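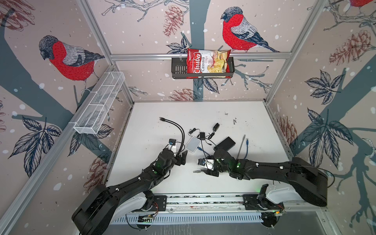

Checked by Miroslava Hudec | Reviewed by Petro Yurchenko | Thursday, before the morning run

Cell check, cable-handling study (Furetti protocol)

The study compares policies trained with patterned walls against policies trained with plain ones. Batch size is 200 episodes. Last logged episode: 1964.

1. Wall panels fixed, all three sides. OK. Bullfinch print on each, same as the sheet calls for.

2. Arms seated on mounts, joint lights green. OK. Both sides.

3. Wrist cameras tight on brackets. OK after retightening the right one. Redo the calibration before recording.

4. Gripper clearance. Comment: the two grippers park close together near the router. Start pose needs more space between them. PY to change it.

5. Tabletop. Scuffs and dark marks, worst near the back. Wipe down, but don't repaint in the middle of a batch.

6. Task items present. OK. Router, two power adapters, blue ethernet cable, black cable with the RJ45 plug.

7. Side basket empty at start. OK.

8. Hanging basket. Cassava chips bag upright. Leave it there for the whole batch.

9. Cables under the front rail. FAIL. Loops hang below the vent grille. Tie up before power-on.

10. Emergency stop, 3 presses. OK.

Episode 753 stays excluded from the results. Petro has the log.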